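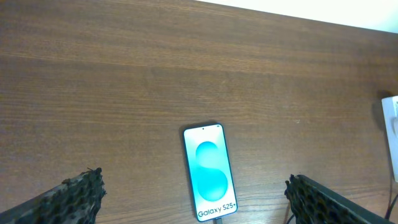 Birstead Robotics Club: spring update for the Wanorent grant

Hi again! It's been a busy few months, so I'll start with the money and then get to the fun part.

You gave us 1143 dollars. We've spent 545 on the arm repair (two new wrist servos and the shipping, ouch) and 300 on finger pads, cables and a spare power supply. The rest is sitting in the school account until the regional entry fee comes due in May.

The students picked "phone on a table" as their main task this term – line up over it, close in from both sides, lift, set it down in a different spot. We call the project Plaro. The kids wanted a phone with the charger still plugged in, and I grumbled about it, but they were right, it's a much better problem. The cable pulls on everything! They're working from the wrist camera view, so they've had to learn to steer with the fingers always poking in from the bottom.

We've logged 400 practice runs so far. Straight lifts are going well. Lifts with the cable attached are still hit and miss, and a bright screen throws off our edge finder more than I expected (we tried turning the brightness down, which helped a bit). The bumpy black pads grip nicely, though I'd like to try something softer.

Next up is the Stetsiuk meet, where we're entering two teams. Could we move any leftover money into van rental? Let me know and I'll redo the budget sheet.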